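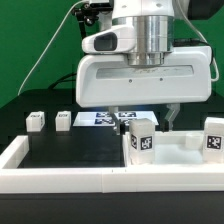 *Le poste de démonstration : la pince au-dessus de la table, les cubes à marqueurs et le bac à deux compartiments.*

## Préparer la démonstration pour la journée portes ouvertes

Cette fiche sert à l'atelier de Vititz, où les visiteurs passent par groupes de 20 au mois d'août. Comptez 66 minutes de préparation avant le premier groupe.

1. Posez la feuille à quatre marqueurs à plat sur la table, derrière le bac. Elle sert de repère à la caméra.
2. Placez des cubes dans le compartiment de droite, un marqueur tourné vers l'avant. Laissez-en d'autres au fond de la table.
3. Vérifiez que les câbles blancs gardent du mou quand le bras descend — c'est l'oubli le plus fréquent.
4. Lancez le programme 1081 à vitesse réduite et faites un cycle à vide.
5. Ouvrez ensuite au public.

Pendant la visite, une personne reste à l'arrêt d'urgence. Frauke Heitmann commente, Wanda Gajewski remet les cubes en place entre deux cycles, bras arrêté.

Si un cube n'est pas reconnu, essuyez le marqueur et relancez à l'étape 4. Les cubes de rechange sont dans l'armoire Prillier, étagère du bas.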